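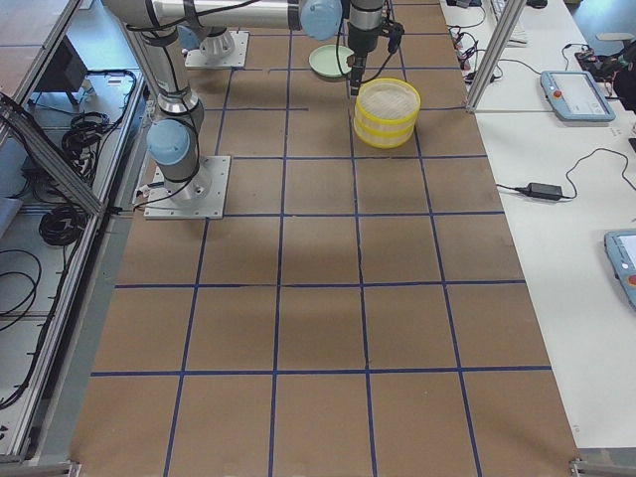 Zesance Planner: Frequently Asked Questions

Last updated March 23, 2022

Welcome! These are the questions that come to us most often from people setting up Zesance for the first time, along with a few from folks who have been using it for ages and ran into something odd. If yours isn't covered, write to the Berkport office and Baptiste Besnard or one of his colleagues will get back to you.

What does Zesance do, in plain words?

It takes a goal for an arm (go here, hold the tool this way up) and works out a path that stays clear of the table, the other arm and whatever else you've told it about. It doesn't recognize objects by itself. That job belongs to Mallet, our perception package, and most people install the two together.

Can I plan for two arms over the same work surface?

Yes, and please do it in one session if you can! Load both arms into a single world file, each with its own base transform, and the planner will treat each arm as a moving obstacle for the other. People sometimes start two separate sessions to keep things tidy, and then neither one knows where its neighbor is.

Do I need a tape grid on the mat?

You don't, though we're awfully fond of ours. The planner never looks at the tape. It's there for the people, so that when somebody says "put the plate back in the top row" we all mean the same place, and a layout can be set up again later without much fuss. If you do have a grid, you can type its rows and columns into the layout tool and name your start positions after the squares.

Why does Mallet have such trouble with sieves and other mesh things?

Oh, this one comes up a lot. A fine mesh lets part of the background show through, so the depth values inside the rim can jump between the mesh and the surface under it. Our advice is to forget the middle and fit the rim. A thick rim in a bright color, like the yellow one we use, gives the wrist camera a nice long curve to work with, and an arc is plenty.
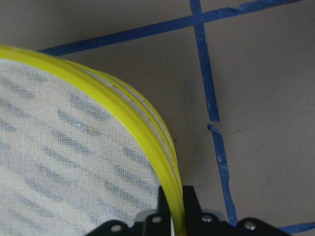 Once the curve is fitted, the grasp generator suggests poses with one finger on either side of the rim, and it throws out any that would push a fingertip into the table. You'll get up to 17 candidates by default. Raise the limit to 80 if the object sits in a crowded corner, and expect a longer wait.

The planner says "no path found," but I can see a perfectly good one. What now?

Check the attached cables first. If you've modeled them with the generous cable envelope, the wrist can be boxed in with hardly any room to turn. Try the slim envelope at low speed, with a hand near the emergency stop on the pendant. After that, look at the joint limits in your world file, which may be tighter than the ones on the controller.

Can I bring over programs from Pliltell?

Waypoints and tool frames come across fine. Conditional blocks don't yet, so you'll have to rebuild those by hand. The largest import we've tried had 1,309 waypoints and took about 4 minutes.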